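# How do you teach a robot arm to fold a towel?

Hi again, makers! Last time I promised to tell you what we've been building in the shared workshop in Brakthorpe, and now I finally get to. It's a robot arm that folds cloth! (Well, it's learning to. So am I, if you ask anybody who has seen my sock drawer.)

We call our project Sesa. It began in January with one table, one arm and a very long shopping list.

## Why is cloth so tricky?

Try this. Pick up a wooden block and put it down again. It's still the same shape, right? Now pick up a T-shirt by one corner and drop it. It lands in a heap, and if you do it again you'll get a different heap. You could do it 300 times and never get the same heap twice!

You don't mind, because your eyes and fingers sort it all out without you thinking very hard. A robot arm has no idea what a heap is. It knows how far each of its joints has turned, and that's pretty much all it knows until you give it some sensors to look with.

## What's on our table?

The top of our table is made of aluminum with long grooves in it, so we can bolt things down and move them later. Around it there's a green metal frame, and we clamp our sensors to that. They look down at the cloth from different sides, because one sensor can be fooled by a wrinkle. (Shut one eye and try to touch the tips of two pencils together. Harder, isn't it?) 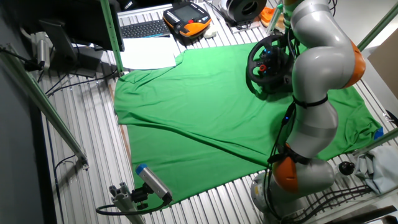 *Sesa's table, with the big green cloth, the gray and orange arm, and a few wrinkles to sort out.*

See how the arm has orange covers? Look for those and you'll find joints, the places where an arm bends. Your own arm bends at the shoulder, the elbow and the wrist. A robot arm can have more bends than you do, so it can reach over something and come down on the other side.

Now look at the black cables strapped along it. Strapping cables took me a whole afternoon! Pull them too tight and they tug when the arm stretches out. Leave them too floppy and they catch on things. Ours caught on the table on the very first day, and I said a word I can't print here.

The box with the dark screen, up by the keyboard, is called a teach pendant. It's a bit like a remote control. You press a button, the arm moves a tiny bit, you press another one, and when you like where it is you tell it, "Remember this spot!" String a lot of spots together and you've got a move.

## So can it fold yet?

Sort of! Sesa can fold a washcloth in half. Our best time is 19 seconds, and I can do it in 2, so I'm still winning. Big cloths are much harder, because the middle sags and the edges wander off wherever they like.

My friends at the Hajdu makers' club say we need 900 practice folds before it gets any good. I've started a chart on the wall, and there's plenty of white space left on it.

## Something to try at home

Get a dish towel and a friend. Your friend is the robot and has to shut their eyes. You may only say "left," "right," "up," "down," "grab" and "let go." Can you get the towel folded in half? Swap places and have another go.

If you're anywhere near Drudumholm this summer, we're bringing Sesa to the library there, and you can have a turn at the buttons.

2019-06-28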